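Night Shift, Cell 4

The call came at ten past two. Monday, or the end of it. Cell 4 at Makori was dropping blocks again and the Clalon people were coming at seven.

I drove. Rain the whole way, one wiper. Toolbag on the passenger seat with the belt on it like a kid.

The gate let me in on the third try. Lights half on. Coffee machine dead, of course. I hung my coat on the door of the Estier cabinet and pulled up the fault list. 33 lines, all the same code. Grip lost. Grip lost. Grip lost. Somebody on days had been clearing them and clearing them and going home.

Fine. Jog mode. Slow speed. I sat down on an upturned crate and went to work.
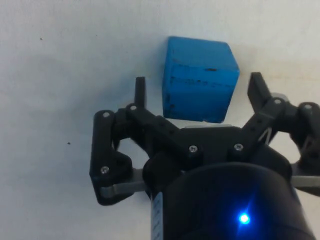
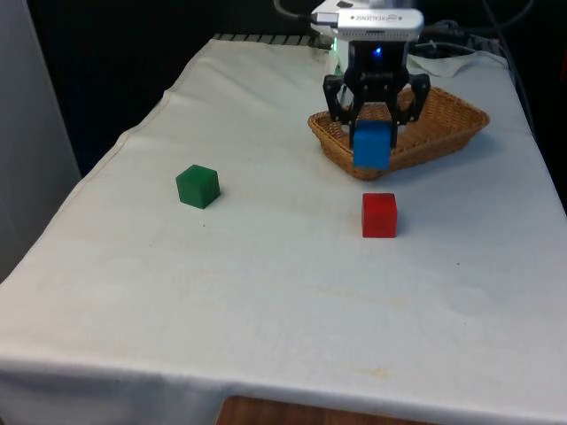 My father fixed looms in Bamutberg for most of his life and he had one rule, which was listen first, wrench second. I never had the patience. That night I tried. Shut off the radio, shut off the compressor next door, put my ear as near the wrist as I dared. Blue light on, so it had power and it knew who it was. Then the linkage on the left. Tick. Quiet. Tick. I thought of him lying under a machine with his eyes shut, my mother thinking he was asleep. There are screws at the finger joints, little silver ones, and I put the driver on the one at the base of the left finger and it turned. Just turned. No bite at all. Half a turn, then a bit more, and I laughed out loud in an empty building.

So. Power down. Tag on the switch. Backed the screw out, wiped it, one drop of threadlock, back in. Did its neighbors while I was there. The right side was tight as the day it shipped but I checked it twice becuase I didn't trust my own luck.

Power up. Home. Close. Open. Close.

No tick.

Reset the counter, let it run. Red, green, blue, over to the basket, down, back. I held my breath for the first one and then forgot to, and somewhere in there I ate a sandwich I'd been saving since lunch. The counter said 2168 when I next looked properly. No faults. The windows over the loading dock had gone gray.

I should have called it in then. I got the phone out. I scrolled past work and past the weather and stopped at Dad, home, a number that hasn't rung anywhere in four years.

Put it away. Wrote up the sheet insted. Left finger, base screw, loose. Refitted. Listened first.

Headlights in the yard. Early, the lot of them. I went to find my coat.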